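Feyisa 户外学校招募：夏季徒步与划艇课程助理教练，以及试课学员

我们是 Feyisa 户外学校，在 Verine 湖边办课已经有好几年。从五月开始，我们的课程会增加，所以现在同时找两种人：愿意和我们一起工作的助理教练，和愿意来参加试课的学员。请您先看清楚自己适合哪一部分，再写信给我们。

一、助理教练（季节性岗位，2名）

工作内容
您会跟随一位主教练，带小组在湖上划独木艇，或者在 Talteck 山脊走一日徒步路线。山脊最高的地方海拔1473米，路不难，但是上午常常有雾，所以我们对看地图和用指南针的能力比较重视。每个小组最多六位学员，有家庭，也有公司同事一起来的。出发以前要检查救生衣、桨和急救包，回来以后要冲洗船只，把用过的东西登记在本子上。

我们希望您
- 年满20岁，身体健康，能背15公斤的背包走一整天；
- 有有效的野外急救证书，或者愿意在上岗以前去考；
- 会游泳，能在静水里完成自救和协助别人上船；
- 中文可以流利交流，会一点英语更好；
- 对初学者有耐心。有的学员第一次坐进船里会很紧张，需要您慢慢讲，讲两遍、三遍也没有关系。

没有教练经验的人也可以申请。我们会安排46小时的内部培训，内容包括天气判断、绳结、小组管理和湖上救援。培训期间有补贴，通过考核以后签季节合同，到九月底结束。

我们提供
双人间宿舍，工作日三餐，一套雨衣和一双溯溪鞋。每周休息两天，具体是哪两天要看排课，周末一般要上班，这一点请您提前考虑。每带完一次两天以上的行程，第二天上午不排课。工资按照经验分两级，面谈的时候会把表格给您看，没有写在这里是因为今年的数字还在最后确认。

二、试课学员（30名）

今年我们准备一个新的课程，名字暂时叫“半日划艇加半日徒步”。正式开放以前，想请30位朋友先来走一次，然后告诉我们哪里太快，哪里太累，哪里讲得不明白。

参加条件：年龄在16岁到60岁之间，未满18岁的需要家长签字并且同行。不需要任何经验，但是如果您有心脏方面的疾病，或者最近半年做过手术，请先问过医生再报名。

时间：星期五早上8点在码头集合，傍晚5点以前回到原地。
费用：课程和装备免费，往返交通自己负责。中午我们准备简单的午饭，有素食，请在报名时说明。
请自己带：防滑的鞋，一套可以换的衣服，帽子，一升以上的水。牛仔裤湿了以后很重，也很冷，请不要穿。

试课结束后，我们请您填一张两页的问卷，再坐下来聊半个小时。聊天的内容只用来改进课程，不会公开您的名字。如果天气不好，湖上有大风，我们会在前一天晚上发短信，改到下一周的同一时间。 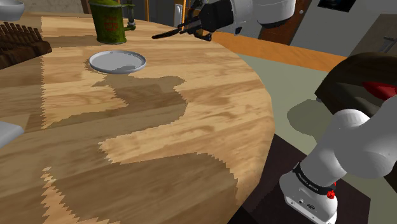

木圆桌上的盘子和绿色浇水壶

三、怎么报名

申请助理教练的，请发一份简历和一封短信。信里请写一次您自己经历过的户外活动，成功的或者不太顺利的都可以，我们更想知道您当时是怎么做决定的。证书的照片可以一起发过来。合适的人会收到电话，面谈在学校进行，还要下水一个小时，请带泳衣。

申请试课的，请在 Urby 报名平台上搜索“Feyisa 试课”，填写姓名、年龄、身高和鞋码。身高是为了准备合适长度的桨。名额满了以后，后面报名的朋友会进入候补名单，有人取消时我们按照顺序通知。

助理教练的申请到招满为止。两部分可以同时申请，但是请分开填写，不要写在同一封信里。

联系我们：Feyisa 户外学校，Verine 湖码头旁 | © Feyisa 版权所有 | 返回顶部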